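Home | Features | Money | Gear | Archive

Last updated 2 December 2024

What a robot really costs a small hotel

I run the numbers for the Godley, which has 32 rooms and one elevator that sulks in cold weather. So when the owners asked me to put a line in next year's budget for a housekeeping robot, I did what I always do – I opened a spreadsheet and wrote "robot" in the first cell. Then I went to make coffee.

The price tag is the easy part (you ask, they send a PDF). What ate up my November was everything under it! Spare fingertip pads. Insurance. Door sills. A service plan that Rocha quoted me in 2 versions, one of them 30 pages long. And bathrooms, because our bathrooms are small and full of things that tip over.
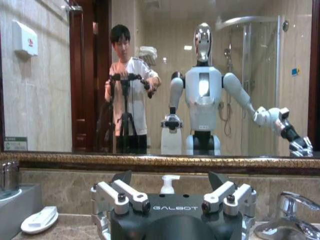 Alfredo Galang told me I was starting at the wrong end. Work out the staff hours first, he said, and if you can't say whose hours they are, don't buy anything. He also thinks leasing is for people who can't add, so we argued about that for a good long while.

I still lean toward leasing, at least for the first year. I've set aside 300 dollars a month for repairs on top of the lease, and I'd rather hand some of it back than go begging in the spring. Training time gets its own line too – my first draft had none, and Shabani Mollel sent it back with a big question mark.

The owners get draft three next week. The elevator is on page one.

Related
Leasing or buying: Kwabena Laryea does the math
Firkow's laundry room, one year on
How to read a service contract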